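# Soltov hand-guiding kit, after 500 demonstrations

We bought the Soltov kit in May to teach our two arms by hand and by remote control.
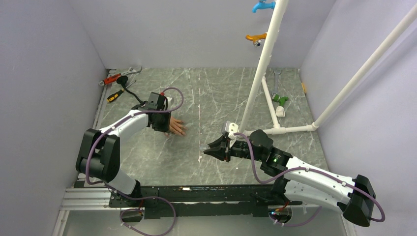

It comes with a pair of handles, a foot pedal and the recording software. Setup took Jaruwan Yensuk and me one afternoon. The handles are light, and the lag is small enough that you stop thinking about it.

Most of our work is plumbing: faucets on white pipe, fittings, a wrench now and then. Guiding the gripper arm is easy. The arm with the hand is harder. Spread fingers don't map well to a trigger, and Idun Lindqvist gave up on the remote for close work and moves the wrist directly.

**Good:** The pedal. Press to record, press again to stop. Bad takes can be deleted without opening the file list.

**Not so good:** The handles have no force feedback, so you find out you are pressing on the table by looking at it. The cable clips are weak and we replaced ours. The manual skips calibration for mixed arms. Support answered in 2 days.

We paid $1,157, shipping included. I'd buy it again for gripper work. For a hand, try the Bosetti glove first.

Kaj Kragh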